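Fletley toy library to reopen in larger rooms

11th September

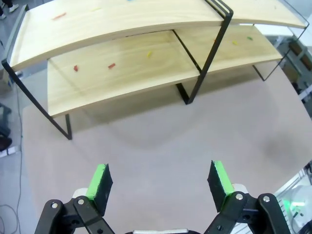 Two-tier wooden shelving with black metal supports.

The Fletley toy library will open again next week after a summer spent moving from the basement of the old post office to ground-floor rooms on Chala Street.

The library lends toys, puzzles and board games to families for up to 3 weeks at a time. It had 239 member households at the end of June, and the waiting list was closed in the spring when the basement ran out of storage space.

Getsemaní Magaña, who manages the library, said new families can sign up from the first morning. A yearly membership stays at the same price as before, and families who paid for this year will get two extra months to make up for the closure.

"The stairs were the main complaint," Magaña said. "People were leaving strollers on the sidewalk and carrying a child in one arm and a box in the other. The new place has a level entrance from the parking lot."

The collection now stands at 1,131 items. Every one was checked during the move, and sets with missing pieces were either repaired or taken out of the catalog. Wooden puzzles and building sets are still the most borrowed, followed by ride-on toys, which can only be reserved by phone.

The town council agreed to the lease in a 5-2 vote in May. Rent is $800 a month, paid from the parks and recreation budget for the first year. The two members who voted against it said they wanted to see borrowing figures before signing for longer than 12 months. The council will go over those figures in December.

Plindero, a furniture store in Grallia, sold the town part of its shelving at cost. The rest came from the old rooms.

There are some changes to the rules. Returns will be taken until closing time, where before they stopped an hour early. Late fees have been dropped for children's books and card games but remain for larger items. Batteries are no longer supplied - borrowers will need to bring their own or buy them at the desk.

Albertina Aguiar, a mother of twins who has belonged to the library for four years, said she had missed it over the break. "We went through everything in the house by the middle of July," she said. "They've been asking about the marble run ever since."

A play session for children under five will be held twice a month in the back room, starting in October. Places are free but limited, and parents must stay with their children.

The library is also taking donations again. It can accept clean, complete toys and games in working order, but not soft toys, car seats or anything that has been recalled. Items can be dropped off at the desk during opening hours and should not be left outside the door.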